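Hand-collected episodes: how long before a take counts?
Sat 11 November
By the Bondside list digest

On the Limsakul list, a member at Histport wrote:

> We have been recording with the hand-held gripper since June and
> have 4,000 episodes on disk. After filtering we keep 3,823. The rest
> are mostly takes where tracking dropped out near the start. Before
> we collect more, I would like to know how other groups handle the
> first couple of seconds. Do you start recording with the gripper
> already over the work surface, or do you pick it up from rest and
> trim later? Our policy has learned to hover before it goes for
> anything and I suspect the starts.
>
> Second question: do you replace finger pads on a schedule?

We had the same hovering last year at Alholm and it did come from the starts. Our operators would press record, bring the gripper over the desk, open it, and wait until they felt ready. Some waited half a second and some waited four. The policy picked up the waiting along with everything else. On the arm it would sit above the desk with the fingers open for longer than any of our operators did.

What we do now is record from rest and trim in software. The trim point is the first frame where the gripper speed goes over a threshold and stays over it for ten frames. We set the threshold by hand for each task. It is not clever, but the hovering mostly went away after we retrained on the trimmed set of 3,000 episodes. We did not change anything else between the two runs.

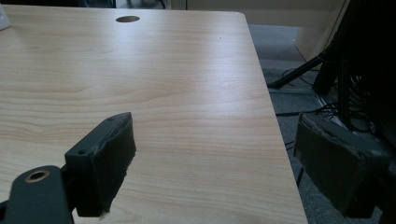

I would also look at where in the room your takes begin. Ours were nearly all started from the same corner of the desk, with the operator standing in the same place, and the policy did badly whenever the arm began anywhere else. We now give the operator a start position on a card before each take. Starting out past the edge of the desk is allowed, and so is starting high. It slows collection down a little.

On tracking: if your dropouts are near the start, check what the camera sees at that moment. A plain desktop does not give the tracker much to hold on to. We get better results if the mapping pass goes over the whole room slowly first, floor and walls included, and the operator then keeps part of that background in view while lifting the gripper. We went through one bad batch of 74 takes by hand and most had failed while the view was nearly all desktop.

On pads: no schedule here. We change them when they start to slip on the object, and always as a pair. Scuffed faces and rough edges have not hurt us so far. What did cause trouble was putting fresh pads on the robot and leaving old ones on the hand-held tool. Grasps that had been fine in the demonstrations closed too far or not far enough on the arm. If you swap one set, swap the other the same day and write it in the log for that batch.

Can you say which filter threw out your rejected episodes? If it is only tracking loss, I can send our trim script, which also flags takes where the gripper width never changes. Those got past our first filter.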